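Allthorpe Neighborhood Newsletter
February 2024

Magnets in the loan boxes: please read before you borrow

The science loan boxes have been out in Allthorpe homes and classrooms for two years now, and the magnet box is still the one people ask for most. It went out 13 times between August and the end of the year. It has also come back in the worst shape, so Leanne Hulme and I spent an evening going through it, and this item is mostly the result of that.

First, the good news. Almost everything in the box is fine. The compasses work, apart from one that points south, which can be fixed by stroking it with a strong magnet (instructions are now taped inside the lid). The iron filings are sealed in their plastic case and have stayed there. The paper clips have been topped up. The bag of mixed metal samples is complete again after a family on Greenwood found the brass key under a couch.

The horseshoe magnets are the problem. Several of them have gone weak. One would barely hold a single paper clip, and it used to lift a whole chain of them. When we asked around, it was clear that most borrowers were never told how to store them, and that is our fault. The old instruction sheet covered the experiments and left out the putting away.

So, for everyone who has the box or is waiting for it:

Every horseshoe magnet needs its keeper. The keeper is the small flat bar of plain steel in the same pouch. It goes across the two ends of the magnet when you are done. People keep taking it for a spare part or a sample and dropping it into the metals bag. We have now marked the keepers with white paint. If you have a bar with white paint on it, it belongs on a magnet.

Don't drop them. A knock on a hard floor can take some of the strength out of the older steel type. Working on a mat or a folded towel helps, and small children do better sitting on the floor with the magnets than standing at a counter.

Keep them away from heat. One came back with a note saying it had been left on a radiator overnight. A windowsill in winter is fine. A radiator is not.

Don't store them pressed together with the same poles facing. They will push apart if they can, but in a tight pouch they can't, and over time it weakens them. The new pouches have one pocket per magnet.

Keep them off phones, bank cards and anything with a screen you care about. The horseshoe magnets are not very powerful compared with modern ones, but it costs nothing to put the cards in another room.

We have taken out the tiny silver disc magnets for good. They were in a packet someone donated, and they are dangerous if swallowed. If you find any at home that may have come from our box, please don't send them back with a child. Bring them to the desk yourself.

Now the question of color, which comes up every time. Children want to know which end is north, and they assume that red means north everywhere. On many school magnets it does, but makers don't all follow the same rule, and paint gets chipped and touched up at home. 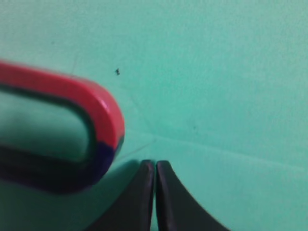

The better way is to test it. Lay a compass on the table and bring one end of the magnet toward it slowly from the side. The end that draws the south-seeking tip of the needle is the magnet's north pole. Do it twice, and keep the magnet a few inches off so you don't flip the needle's own magnetism, as happened to our odd compass. Older children can draw the result on paper and then check it against the paint.

Raphaël Fleury has rewritten the activity cards to start with that test. There are 8 cards in the set now, down from a thick stack that very few people got to the end of. My favorite is still the one with the paper clip on a thread, where the clip hangs in the air just short of the magnet and you slide different things into the gap to see what makes it fall — paper, foil, cloth, a steel ruler. It takes about ten minutes to set up the first time.

A few housekeeping points. The loan period stays at two weeks. There is no charge, but the box can't be renewed while somebody else is waiting. Please count the keepers back in with the magnets and tick the sheet in the lid. If something is broken or missing, write it down. We would much sooner know than find out from the next family.

Replacement magnets are on order through Lirby and should be in the box by the end of the month. Until then it is going out with fewer than usual, which is enough for two children or one patient adult.

To reserve the box, ask at the desk or leave a message on extension 963 with your name and the dates you want. Old steel bars and clean tins with lids are also welcome — we use the tins for the sorting cards.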